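Recordings from the open day at the Flenildale workshop, December. Maintained by the Plastura bench group. Questions go in the issue tracker, please, and not to the workshop's front desk.

# Flenildale Open Day: Bag Packing

This folder holds the episodes recorded while visitors were in the building, along with the session notes and the scripts we used to check them. It is a small set. It was recorded under open-day conditions, with people talking, doors opening and the overhead lights being switched when groups moved between rooms. If you want the clean bench recordings of the same task, use the Kanaan set instead. The two share a file layout and can be loaded together.

## Contents

| Item | Value |
|---|---|
| Episodes | 369 |
| Operators | 3 |
| Control | teleoperated, two arms |
| Video rate | 50 frames per second |
| Task family | bag packing |
| Held-out episodes | 100 |

The held-out episodes are listed in `splits/heldout.txt`. They were picked at random after recording. Please don't train on them if you plan to report numbers next to ours.

## How the day ran

Visitors came through in groups. Each group got a short talk at the whiteboard, then moved to the bench and watched a few runs. The operator sat at the leader arms with their back to the visitors, which several people said made it hard to follow. For the next one we would like a second screen.

Between groups the operators kept recording, so the set includes runs with and without an audience. The column `group_present` in `sessions.csv` tells you which is which. It was filled in by hand and is blank for the first session of the morning.

No visitor took the controls. We had a sign-up sheet ready for this and dropped the idea when the first talk ran over.

## The task

The instruction given to the operator was the same every time: put the items in the bag, using both arms as needed. The starting layout and the order of items were left to the operator. Some preferred to steady the bag with one arm and pack with the other. Others let go of the bag as soon as it was standing well enough.

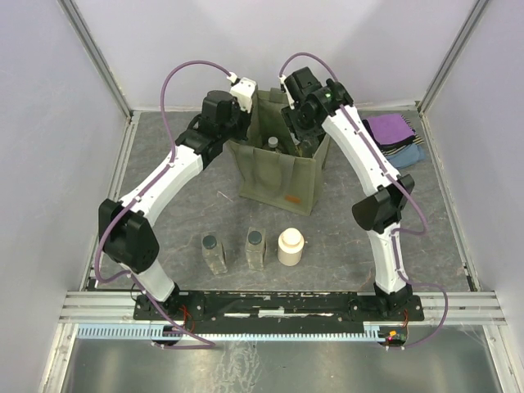 *Bag packing in progress: the right gripper in the mouth of the olive tote, next to a bottle with a gray cap, and three more containers on the mat in front.*

An episode starts when the operator presses the foot pedal and ends on the second press. There is often a second or two of stillness at both ends. We did not trim it. The script `tools/trim_idle.py` will do it for you if you want shorter clips, but check the result – a slow operator can look idle to it.

Episodes are labeled `complete`, `partial` or `stopped`:

- `complete`: everything the operator set out to pack ended up in the bag.
- `partial`: at least one item was packed and at least one was not.
- `stopped`: the operator or the bench lead ended the run early.

Labels were assigned from the video after the open day by one person, then spot-checked by a second. A run where the bag fell over but was set upright again and filled still counts as `complete`.

## Folder layout

```
flenildale_open_day/
 episodes/
 splits/
 train.txt
 heldout.txt
 tools/
 trim_idle.py
 check_sync.py
 sessions.csv
 CHANGES.md
```

Each episode folder has the video, the joint positions for both arms, the gripper commands and a small text file with the label. Joint order is left arm first, then right.

## Known problems

- Lighting changes partway through some afternoon episodes. We kept them.
- Room audio was recorded for sync checks only and has been removed. `check_sync.py` still has an audio option that does nothing.
- The gripper command and the gripper position can disagree when an item is held tightly. Use the position if you need to know how far the fingers closed.
- Item names in the notes are not consistent. The same thing may be a "jar" in one session and a "tub" in the next.
- Two session rows share an ID. The later row is the correct one.

## Use with other sets

The Trokitz loader reads this folder without changes as long as you set `arms: 2` in the config. Older versions of the loader assume one arm and will silently drop the second half of each joint vector, so update before you start.

Mixing this set with Kanaan works fine for training. For evaluation, keep the results apart and say which set they came from. The open-day runs are less even in pace, and an average over both is hard to read.

## Changes

Corrections to labels go in `CHANGES.md` with the episode ID and the old and new value. Send a pull request against the `labels` branch.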